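Draining boards, hard water and a month of weighing towels

Filed under: Kitchen, Measurement
14 comments | 37 shares

The water in Bulard is hard. The last supply report gave 307 mg/l as calcium carbonate, and anything over 300 will leave a film on glass if it dries where it stands. I have been drying up by hand for years on that basis. In August I decided to find out how much of the film depends on how the item drains and how much on the water alone.

The method was simple. Each evening I washed the same load at the same temperature, rinsed under the cold tap, and left everything for nine hours overnight. In the morning I dried each item with a towel weighed before and after on a kitchen scale reading to 0.1 g. The difference is the water that was still on the crockery. I then looked at each item under a desk lamp held low to one side, which shows scale better than daylight does.
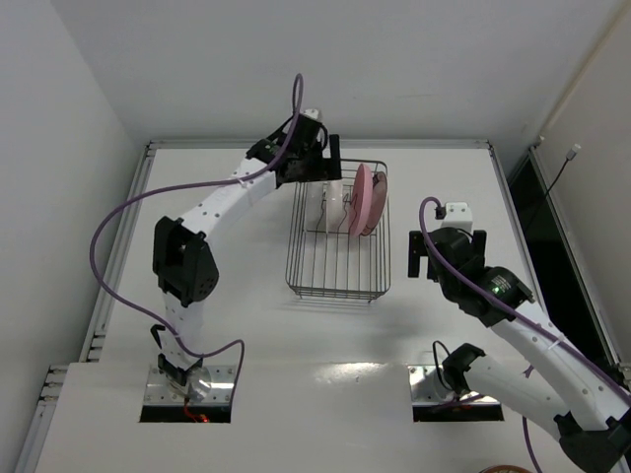

What stays wet

Flat items lose nearly all their water in the first few minutes, by running off. Evaporation deals with the rest. The trouble is the underside of anything with a foot ring. A mug turned upside down keeps a small pool in the recess of its base, and in my kitchen, with the window shut, that pool was still there in the morning more often than it was gone. Tilting the mug cured it.

Bowls were worse than mugs. Stacked at a shallow angle they touch each other along the rim, and water sits in the contact line by surface tension. The towel figures for bowls varied so much from night to night that I stopped averaging them and simply left a wider gap.

Rinse aid made less difference than I expected. I tried the Trivumon one, a few drops in the final bowl of water, and the film on the glasses was fainter but still present. A jug filter did better. It is slow, though, and I am not going to filter water for saucepans.
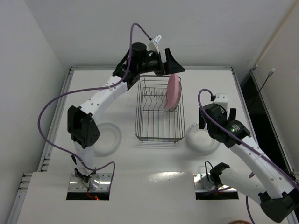 Temperature of the final rinse matters more than either. A hot item warms the thin layer of water on it and dries faster, but it also leaves its minerals where they are, as there is no time for the drops to join up and run. A cold rinse drains more completely. Posture counts too: a plate held upright over a wire rack, like the pink one, has only a short edge for the water to collect on, and that edge is where I find nearly all the scale on my own plates. Wiping the bottom edge once with a dry cloth removes most of it.

I have not tested plastic properly. Water beads on it and the beads stay put, so the towel has to do the work. The two Zendby tubs I use for leftovers are now dried by hand every time.

Next month I will repeat the glasses with the window open.

Share this post | 9 likes | Leave a comment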